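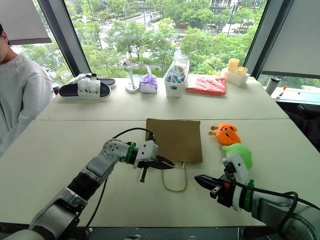 Dikden gets its wedding back, and a very long last episode

07/09/2023

Ivside has given in. The final episode of Dikden, the harbour-town melodrama that has kept a surprising number of people indoors this summer, will run to 98 minutes when it goes out in November, and it will include the wedding that the streamer spent most of August insisting was never filmed.

It was filmed. It was filmed in a church hall in the rain, with the full cast and a hired brass band, and a good many people in the town stood outside with umbrellas and watched it being filmed. Several of them put it on the internet the same evening. Ivside's position, until this week, was that these were pictures of some other wedding.

For anyone who has managed to avoid it, Dikden follows a ferry pilot's daughter who comes home after her father's death to find that he has left his half of the boatyard to a man she once left standing on a railway platform. They dislike each other for several episodes. Then the boatyard floods and they dislike each other less. There is also a grandmother, a disputed will, a piano that everyone keeps moving and a dentist whose purpose in the story has yet to be made plain.

The trouble began when the schedule for the closing stretch was published with the last episode down for the usual 60 minutes. Viewers who had been keeping track of what was left to tie up (the will, the piano, the brother in Canada, the marriage) pointed out that it could not be done in an hour unless everyone talked very fast. A trade newsletter then reported that the wedding had been cut altogether and that the series would close on the heroine looking at the sea. She has looked at the sea in nearly every episode so far. It was felt that she had seen enough of it.

A petition followed. It had gathered roughly 2000 names by the time it was handed in at Ivside's offices, along with a tin of almond biscuits of the kind the grandmother bakes when she is about to say something unforgivable. The petition was politely received. The biscuits were taken upstairs and have not been mentioned since.

Annick Sawatzky, who wrote all 20 episodes and is known for not giving interviews, gave one on Tuesday's equivalent of a slow news morning, by telephone, while apparently doing something else. She said the wedding had always been in her script and that she had been "informed of its absence" in an email about parking.

"I was told the ending had been made more open," she said. "I've written open endings. This one had a cake in it."

Asked whether she was pleased with the new version, she said she was pleased with the old version, and that she understood them to be the same thing with the scenes put back in the order she first wrote them. She would not be drawn on the dentist.

Ivside put out a statement in which it said it had "listened to the Dikden community" and was "excited to share an expanded vision of the finale". It did not say who had shrunk the vision in the first place. A later version of the same statement, sent an hour afterwards, corrected the spelling of the lead character's surname.

Part of the blame is being pushed gently in the direction of Gamex, the firm that handles Ivside's late-evening advertising and which has a quiz programme of its own waiting in the slot directly after. A longer Dikden means a later quiz. Gamex says it was happy to move and had never been asked to do otherwise, though its quiz will now start at an hour when most of its likely contestants are asleep. The first round, a spokeswoman said, will be made a little easier.

Over at Mets, where a hospital drama had been lined up against what was supposed to be an ordinary-length finale, there is less cheer. Mets had planned to open its new series in the gap, catching Dikden viewers as they reached for the remote with wet faces. That gap has gone. The hospital drama has been moved to the following week and given a new trailer, in which two surgeons can now be seen almost getting married.

The actors have been more careful. Anwara Samarakoon, who plays the heroine and has spent the past month saying "you'll have to watch and see" in a variety of cardigans, admitted at a festival talk on the coast that she had found the whole thing wearing.

"My aunt stopped speaking to me over it," she said. "She thought I'd cut it. I told her I don't have scissors. I did three days in that dress with hot-water bottles strapped to me, I was never going to be the one asking for it to go."

She was kinder about the ending itself, which she called "proper", and added that she had cried at the read-through at a point where the script did not ask her to. The director had kept the moment in. Pressed on whether the marriage goes smoothly, she laughed for slightly too long and asked if anyone had a question about the boats.

There is some reason to be nervous. Sawatzky's last series, a family saga about a glove factory, also ended with a wedding, and by the end of the reception the factory was on fire. Fans of Dikden have noted that the boatyard contains a great deal of varnish. They have also noted that the brass band is seen in the leaked pictures running, though it was raining hard that day and brass bands are allowed to run.

What has changed for certain is the music. The closing song, which had been trimmed to a verse for the shorter cut, is back in full with its key change, and the composer is understood to have been asked for extra minutes of what the production notes describe as "harbour, but hopeful". The grandmother's speech at the wedding breakfast has also been restored. It was reported to be the single longest speech in the series, and the actress who plays her is said to have delivered it in one take and then asked what time the bus went.

The remaining episodes will go out at their normal length, so those who set recordings need only worry about the last one. Ivside says its app will adjust by itself. Its app did not adjust by itself for the flood episode, which many people saw up to the moment the water reached the piano, and viewers may prefer to add the extra time by hand.

A repeat of the finale is planned for the following afternoon, with the railway platform flashback shown before it. The petition's organisers say they are now considering another, concerning the dentist.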